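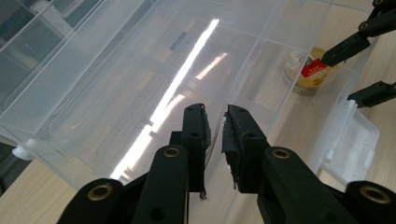
Evaluation thread: Zavenix handheld gripper pair, replacement pad kit

Posted by yhbaek_lab
Our department has been asked to recommend whether the Zavenix handheld pair should be purchased for a second site. The units have been in use since September on tabletop work, chiefly storage boxes and small tins. The mechanical parts give no cause for complaint. The finger pads are another matter. On our set both pads show fraying along the inner edge, and the thicker one is peeling from the plastic. Members with experience of the replacement kit are invited to comment.

Posted by Liao_A
We purchased 2 kits through Flidton. The pads fit correctly and the adhesive is adequate for cardboard and cloth. It is less satisfactory where the fingers meet a hard rim repeatedly, as they do with clear plastic organizers. I would not approve a second site on the present pads.

Posted by cywei
I must disagree with the previous post. Pads are a consumable item and should be budgeted as such. Our group logged over 630 openings and closings on one set before replacement was required. The linkage had no measurable play at the end of that period. To reject the product on account of a strip of foam would be disproportionate.

Posted by Liao_A
The cost of the foam was not my objection. A worn pad changes how the fingers close on a thin latch, and operators compensate without reporting it. The records then cover two different tools under one name.

Posted by yejiryu
Could cywei state what objects were handled during that period? Our results with soft packaging were also good. Rigid lids were not.

Posted by cywei
Mostly cartons and fabric pouches. I accept that rigid lids were a small part of the work.

Posted by AYMa_procurement
A point for those comparing quotations. The Silteck pads are sold separately and are molded to the finger, but they require the newer fingertip. The Zavenix kit fits both versions. Please confirm the fingertip version in writing before placing an order, as opened kits are not accepted for return.

Posted by yhbaek_lab
Thank you. Ours are the older fingertips, so the Silteck option would mean new fingers as well. I will ask Flidton for a price on both and will request a pad inspection at the start of each shift in the meantime. Liao_A, did you clean the plastic with alcohol before fitting the new pads?

Posted by Liao_A
Yes, and left them overnight before use. The lower end lifted first on every finger.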